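4 品相是怎样说出来的

4.1 从一个词讲起

前一节交代了塞博（Szabo）模型动物的发售方式，以及藏家们怎样把刚到手的东西登记进自己的册子里。本节想慢一点，谈谈我们在整理材料时最舍不得放下的一个话题：一件模型转到别人手里之前，卖的人究竟怎样向买的人讲它的“品相”。这个词在圈子里天天有人用，用得极熟，熟到我们最初请受访者解释时，好几位都愣了一下，笑着反问我们：品相就是品相，还要怎么说呢？ 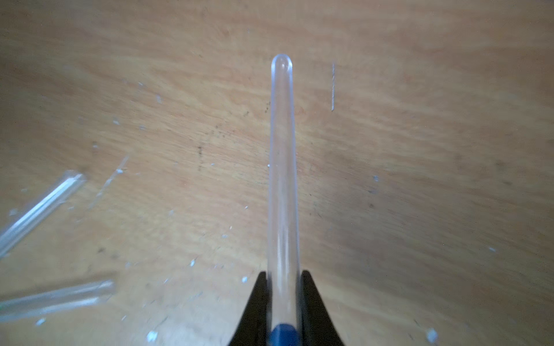
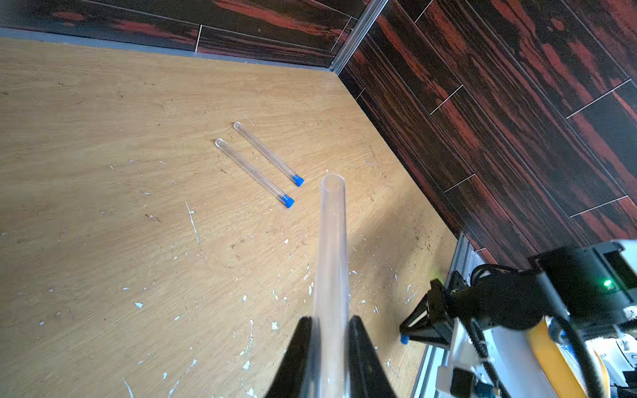
图2 透明管与木质桌面。

我们的材料主要有两个来源。其一是林登（Limden）论坛转让区的旧帖，经版主同意后抓取，去掉重复发布和只有标题的，留下来可供细读的多达900条。其二是对20位藏家的访谈，多数在塞特斯特德（Cetstead）的交换会期间完成，少数通过电话补做。访谈大部分由西格伦·比亚纳松（Sigrún Bjarnason）主持，她自己也收藏塞博的马匹系列，年头不短，这一点我们在方法一节已经说明。同为藏家的身份给访谈带来了许多便利，也带来了一些麻烦：有时受访者说到一半便停下来，觉得后面的话她当然懂，不必再讲。埃弗里特·格林伯格（Everett Greenberg）对这个圈子是生手，旁听时常常插进一些很外行的问题，那些问题后来倒是帮了大忙，本节引用的不少段落就出自他的追问。

4.2 “轻微”有多轻

翻看转让帖，最常碰到的修饰语是“轻微”。轻微蹭漆，轻微发黄，耳尖轻微磨损，蹄底轻微划痕。初读时我们以为这是一种客气的缩小，读得多了，才慢慢体会到其中的分寸。老藏家写“轻微”，心里有一把相当稳定的尺子：把模型拿在手里，正常光线下，伸直手臂看不到，收回到眼前才看得到，这叫轻微。伸直手臂也能看见的，就该老老实实写“有”，写“明显”。一位受访者把这套办法叫作“一臂之规”，说是刚入门时一位前辈教给她的，那位前辈又是从更早的通讯小报上看来的，再往上便说不清了。

可是论坛上的新人并不知道有这么一把尺子。他们写“轻微”，往往只是凭心情，或者说凭自己对那件东西的感情。一匹从小陪到大的枣红色小马，尾巴尖断过又粘上，在主人眼里确实是轻微的；买家拆开包裹，看到的却是一道横着的胶痕。我们读到的争执有相当一部分就是这样起来的，双方都觉得自己没有说谎，翻来覆去地看，也的确很难说谁说了谎。有一串回帖拉得很长，卖家在里面反复讲这匹马跟着她搬过几次家，放在哪个窗台上，冬天怎样怕它受凉，把它挪到书架上去；买家则一遍遍地把胶痕的位置再说一次。读到后来，我们对两边都生出一点同情来。

比亚纳松在访谈里试过一个小办法：请受访者从自己的收藏里挑一件“有轻微瑕疵”的，不许指，只用话讲出瑕疵在哪里、是什么样子。这件事做起来比预想的难，也比预想的有趣。有人讲着讲着就讲到了买它那天的天气；有人讲到一半发现自己记错了，瑕疵其实在另一条腿上，于是很不好意思地把模型转过来看了又看；还有一位很认真地讲完，末了补上一句：“不过我已经看不见它了，我看见的是整匹马。”我们把这句话抄在了笔记的封面上。

4.3 出厂的毛病算不算毛病

另一个让人争论不休的地方，是出厂瑕疵。塞博的模型靠手工上色，同一批货里花纹位置常有出入，白章有宽有窄，眼睛里那一点高光有时点偏，有时干脆忘了点。德尔南斯（Dernance）系列在这方面尤其出名，它的斑点是一层层喷上去再局部擦淡的，没有两匹完全相同，喷得过重的地方会聚成一小块深色，藏家们管它叫“墨疙瘩”。

墨疙瘩算不算瑕疵呢？受访者的回答大致分成几派，中间还有不少人摇摆不定。一派认为，品相只论出厂之后的事，从包装里取出来是什么样，那就是完好的，墨疙瘩属于它的天生面貌，好比一个人脸上的痣。持这种看法的人写转让帖时，常把墨疙瘩放在开头的介绍里讲，和毛色、姿态放在一处，语气里甚至带着几分得意。另一派则坚持，买家花的是买一件漂亮东西的钱，凡是影响漂亮的都应当写进瑕疵一栏，至于是工厂弄的还是猫弄的，对买家而言没有分别。这一派里有几位做过展会裁判，他们习惯了在桌边一件件地看过去，对来历并不十分关心。

格林伯格当时问了一句：那么，如果有人偏偏喜欢墨疙瘩呢？在座的几位藏家都笑起来，说当然有人喜欢，有人专收这个。后来我们在论坛里果然找到了这样的求购帖，措辞很恳切，说不求品相完美，只求斑点浓重、最好聚在臀部。于是同一个特征，在一则帖子里是需要打折的缺憾，在另一则帖子里是愿意多付一点的理由。卖家若是熟悉这些买家的脾气，便会把话写得两面都照应到：“左臀有墨疙瘩一处，喜者自喜。”这样的句子在老帖里很常见，近年的帖子里少了，我们读着觉得有些可惜。

需要说明的是，上述分歧并没有妨碍大家做买卖。多数人心里清楚对方可能属于另一派，便会多问一句，或者多答一句。真正出问题的，通常是那些不知道世上还有另一派的人。

4.4 修过的东西怎么讲

修复大概是最难开口的一项。补过的腿，重新粘过的耳朵，用丙烯颜料点补的漆面，修得好的，隔着手机屏幕根本看不出来，拿在手里也要侧着光慢慢找。圈子里有一条不成文的规矩，修过必须讲，谁修的也最好一并讲明。这条规矩我们几乎没有听到反对的意见，连平日里最爱抬杠的受访者也说，这个没得商量。

不过“讲”和“讲清楚”之间还隔着一段路。我们在帖子里看到的说法五花八门：“旧修”“老修一处”“前主人处理过”“腿部加固”“已作稳定”。其中“加固”一词尤其含混，有人用它指断后重粘，有人用它指在没有断的腿上预先添一根细金属丝，好让模型在长途邮寄时经得起颠簸。后一种做法起初是好意，传到下一位、再下一位主人手里，金属丝还在，说明却丢了，买家摸到里面有硬物，自然疑心腿是断过的。一位受访者讲起她手里的一匹德尔南斯母马，前后打听了好几位旧主，才弄明白那根金属丝是谁放的、为什么放。她把打听来的经过写在一张小卡片上，折好，同马放在一起，说将来无论马到了谁家，卡片都要跟着走。

这种小卡片在塞特斯特德的交换会上并不罕见，有打印的，更多是手写的，纸角都软了。上面的内容也不统一，有的只有一行购入年份，有的密密麻麻写满两面，哪一年参加过什么展，得过什么名次，哪一年从架子上跌下来，蹭了哪里，谁给补的色，补色时用的颜料是什么牌号，放了一阵以后有没有变色，全都在上头。我们读了不少，觉得它们比论坛帖子更接近藏家心里所想的品相：那里面有瑕疵，也有瑕疵的来历，还有写的人对来历的一点交代。遗憾的是卡片很容易散失，也极少有人把它们拍下来附在转让帖里。问起原因，有的说字太难看，有的说那是写给下一位主人的，还没定下是谁，不好先给大家看。

修复者的名字也值得单独说几句。圈内手艺受到公认的修复者为数不多，她们的名字出现在帖子里，效果很像一种担保。有卖家坦言，同样一条修过的腿，注明出自某位之手，询价的人会明显多起来。而修复者本人对此的态度颇为复杂。我们访谈到的一位就抱怨，她只替人补过一次漆，后来那匹马又断了腿，不知被谁粘得歪歪扭扭，转让帖里仍旧写着她的名字。她去信请卖家更正，卖家很客气地道了歉，帖子也改了，只是先前看过帖子的人恐怕还记得原来的说法。从那以后，她每做完一件都留一份底，写明动过的部位，没有动过的部位也写。

4.5 问法与答法

写到这里，我们一直在讲卖家怎样说，其实买家怎样问，同样决定了最后说出来的是什么。经验丰富的买家很少问“品相好吗”，他们知道这样问只能得到一个“好”字。他们问得很具体：肚皮接缝处有没有开？鬃毛背光那一面颜色匀不匀？放在平的桌子上四条腿是不是都着地？有没有在抽烟的人家里放过？最后这一问常让新手卖家觉得受了冒犯，老手则答得十分坦然，家里有猫有狗、养不养鸟，也一并报上。

比亚纳松曾建议我们把这些问题按先后次序排列出来，看看有没有固定的路数。排过之后，路数是有的，却没有我们想象中那样整齐。多数买家先问结构，再问漆面，最后问气味和存放环境；但若是碰上盼望已久的型号，次序便乱了，头一句往往是“还在吗”，紧接着就是邮费，等到钱都付了，才想起来问一声耳朵。有位受访者说起自己等一匹德尔南斯等了10年，终于看到转让帖时，手抖得连字都打不成，只发出去一个问号。卖家居然看懂了，回了她一句“给你留着”。那匹马的右前蹄有缺口，帖子里写得明明白白，她当时一个字也没有看进去，收到以后过了很久才发现。问她是否介意，她想了想，说如果换成别的型号，大概会去找卖家理论的。

从这一类谈话里可以看出，品相的分量是随着人与物的关系浮动的，同一位藏家对不同的模型可以持有相当不同的标准，而她自己往往并不觉得这有什么前后不一。我们起初很想给每位受访者归一个类，严格的，宽松的，介于两者之间的，分了几次都分不下去，只好作罢。现在的做法是以每一次转让为单位来编码，同一个人在不同的转让中可以落在不同的类别里，编码表见附录。这样做工作量大了不少，两位作者也因此多争论了许多个晚上，但至少不必再把活生生的人塞进格子里去。

4.6 论坛的等级表

2020年7月，林登论坛在转让区置顶了一份品相等级表，请发帖的人照表填写。制定之前版主们征求过意见，讨论从5月开始，回帖之热闹为该版历来少见。赞成的人说早该如此，新人有了依据，老人也省了口舌；反对的人担心大家从此只填等级，把后面的话都省了。折中的结果是等级之外另设一栏，名为“请讲讲它”，不限字数，也不强制填写。

等级表启用以后，我们又跟着读了一阵帖子。填表的比例很高，看得出大家是愿意配合的。至于“请讲讲它”那一栏，写的人比版主们预计的要多，有些人写得还很长，把等级栏里放不下的都搬到了这里：哪条腿曾经加固过，加固是谁做的，墨疙瘩在什么位置，前任主人姓什么，乃至转让的缘由，孩子要上学了，屋子要腾出来了，或者只是架子实在摆不下了。也有人在这一栏里只写一句“是匹好马”。我们拿不准该把这样的帖子归入详写还是略写，暂时单列了一项。

等级本身的使用则出现了一个小小的偏移。表中最高一级规定为“与出厂时无异”，按照字面，从未拆封的模型理应都填这一级。可是不少卖家在未拆封的模型上填的是第二级，理由是没有拆开看过，不敢担保。这份谨慎很叫人敬重，却给检索带来了不便，想找未拆封模型的买家若只筛选最高一级，便会漏掉它们。版主后来在表下加了一行小字，请大家把“未拆封”另外注明。加上之后，两种填法仍然并存，我们在统计时依帖子正文的说法逐条作了核对，正文也没有提及的，列为不详，留待下一节讨论价格时再作处理。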